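Door skills, sold by the pack. Tendis wants 2000 dollars a year for theirs and I've had the trial open since November. My opinion: dont buy yet.

The demo is all doors in a simulator. Brass lever, paneled door, go.

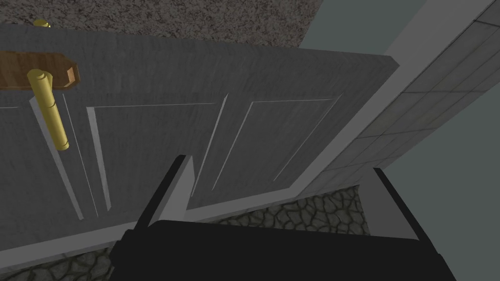 Fine as far as it goes. But 33 door layouts is not 100, and 100 is what the sales page hints at. My building alone has 15 kinds of handle. Push bars, knobs, one awful sliding thing.

Still, the two-arm stuff is what I'd pay for. If they priced it alone. 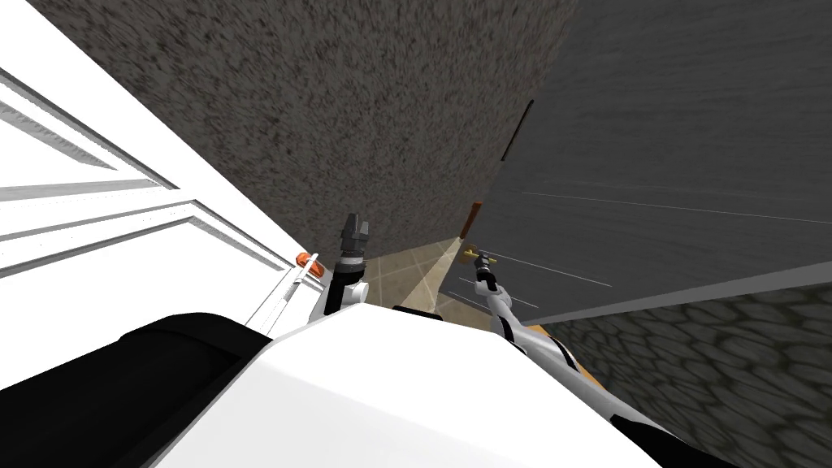
Tendis trial, simulated: right gripper on the gold handle, left one pointing up.

Wall textures are another gripe. Lots of speckle, very pretty, teaches a robot nothing about a stuck latch. Skusis charges less and skips teh scenery.

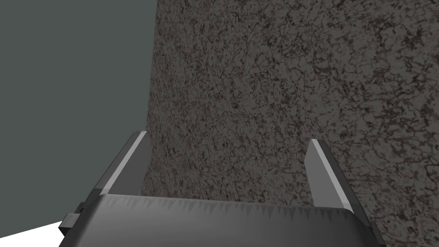 Gripper view, fingers open, speckled surface ahead.

Sell me the handles. Keep the granite.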